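Home Talks Notes Archive Contact

Speaker notes: Buying less for a first kitchen
Filed under: Talks & Handouts / Home Economics
2 min read

Opening. Thank Napaporn Yensuk for the invitation and the Trunbridge library for the room. Say up front that the slides go out by email, so there is no need to copy anything down.

Start with my own first apartment. I spent $300 in one afternoon on a boxed set and used six pieces of it in the first year. The rest moved with me twice. Ask for a show of hands: who still owns a lid with no pot?

Next, the list exercise. Have people write down what they cooked last week, meals only, no baking projects. Give them the full time. Then ask which pans those meals needed. Most lists come out short — soup, eggs, rice, pasta, something roasted.

Talk about secondhand. Check that pans sit flat, wiggle the handle, look at the rivets. Skip nonstick with scratches. Mention the Enmont thrift store and its September sale.
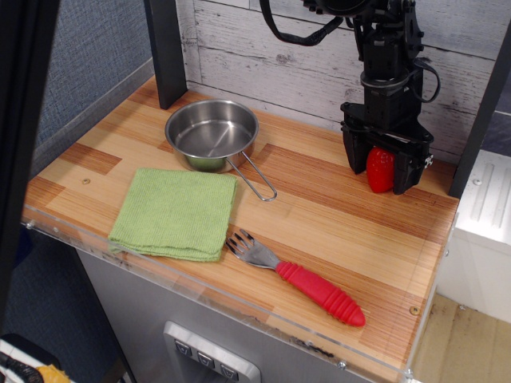
Size matters more than the number of pieces. People buy for the dinner party they might give and then heat one cup of milk in a stockpot. A small stainless steel saucepan covers oatmeal, sauce and a single egg. Look at the handle before you pay, too. The one on the slide is a thin loop of bent wire, and you should hold any handle like that in the store before deciding.

Storage if there is time — otherwise skip to questions. Daranee Saithong has the sign-up sheet for the knife class.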